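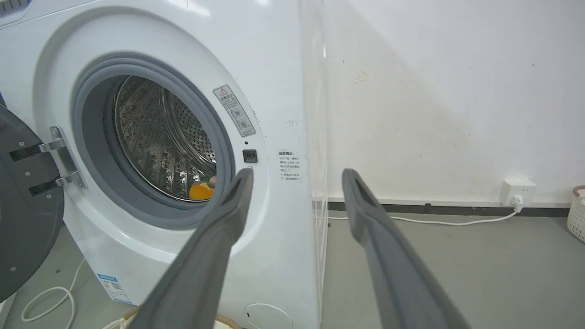
By the time I'd found the right staircase at Lultton College, I'd already been told off twice for standing on a cable. The robotics club meets after lessons in what used to be a textiles room, and it's warm, loud and smells of toast. I loved it straight away.

This year's project is the Parora Challenge, a competition for student teams who think they can get a robot to do household chores. Lultton picked laundry, which sounded to me like the easy option. I said so out loud, and fourteen-odd teenagers turned to look at me with real pity.

Take the toy orange. One of the practice tasks is to reach inside the drum of a front loader, pick up a small toy fruit and bring it out again without clouting the door. I could do that half asleep. The robot, which they've named Drallus after a villain in a game I'm too old to have heard of, has two grey fingers and a camera down by the gripper, and it has to work out where the rubber seal ends and the drum begins. All that shiny metal full of little holes plays havoc with it, I'm told. The light bounces about and Drallus gets the distance wrong.

So they practise, and they practise a lot! A student drives the arm through the job by hand while the computer records every movement, then somebody puts the orange back somewhere slightly different and off they go again. They want 300 good runs before the regional round. When I visited they had nearly 90, and a chart on the wall to colour in.

I had a go, of course. You hold a pair of handles and the fingers copy you, only with a tiny delay that makes you feel as if you've had a glass of wine. I got the fingers as far as the rim, opened them much too wide and nudged the orange to the back of the drum. "Everyone does that," said the girl next to me, kindly. She then did it properly in less time than it had taken me to sit down.

What surprised me was how much of the evening was arguing. There was a long one about whether a bad run should be deleted or kept – the coders wanted it gone, the drivers thought the robot ought to see how people recover from a mistake. It was still going when the biscuits ran out.

The regional round is on 3rd December, and Lultton are up against Tefera, last year's winners, who have apparently moved on to socks. Drallus will be attempting the orange, then a flannel if there's time.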